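Leave the Wine Glasses Out

Most kitchen advice tells you to clear the counters. Put everything behind a door, the advice goes, and you will feel calmer and cook more. I followed it for years, and for toasters and mixing bowls I still do. I don't follow it for wine glasses anymore.

When we moved into the apartment on Haddadin Street, it came with 18 feet of wall cabinets, and the glasses went on the top shelf of the one farthest from the table. They were safe up there. They were also never used. We drank wine out of juice tumblers, and when company came I got out the step stool, took the good glasses down, washed off the dust and dried them. After dinner I did the same job in reverse. I broke more glasses on that stool than I ever broke at the sink.

Then last November I bought a secondhand countertop rack at the Selholm flea market, the kind that holds the glasses upside down by the foot. I put it where we eat. We have used the glasses most evenings from that week on, sometimes for water.

A rack like this gets called fussy, and I understand why. The style is mostly curls. Wire that could go straight from one place to another takes a turn or two on the way. I used to prefer the plain steel kind. But a plain rack looks like a dish drainer, and people put a dish drainer away when guests come. A rack with some decoration on it can stay on the table through dinner.

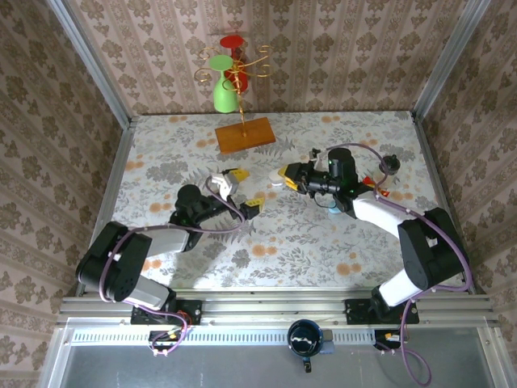
A gold-colored wire rack on a wooden base, with a green glass and a red one hanging by the foot.

Colored glasses help too. Serious wine people object to them on the grounds that you can't judge the wine through tinted glass. I am not judging the wine. I buy the same bottle from the Pradum co-op every time and I know what color it is. What I want is to know which glass is mine, and if one is red and one is green the question doesn't come up.

There are fair arguments on the other side. Glasses left out in a kitchen pick up grease, and hanging them upside down only protects the inside. If you fry a lot, keep the rack well away from the stove or expect to rinse before you pour. A small child or a cat changes things as well. And a rack takes up table space. In 700 square feet I notice that, and I have had to give up the fruit bowl.

I would also say to hang fewer glasses than the rack will hold. A full one is hard to unload without knocking two bowls together, and the glass in back always takes some reaching. Two or three are enough for an ordinary week. The rest of ours are still in the cabinet, in the Stolel box they came in, and they can wait there for a party.

The rule I use now is that if a thing gets used more when it is out, it stays out. The waffle iron failed that test and went back in the closet.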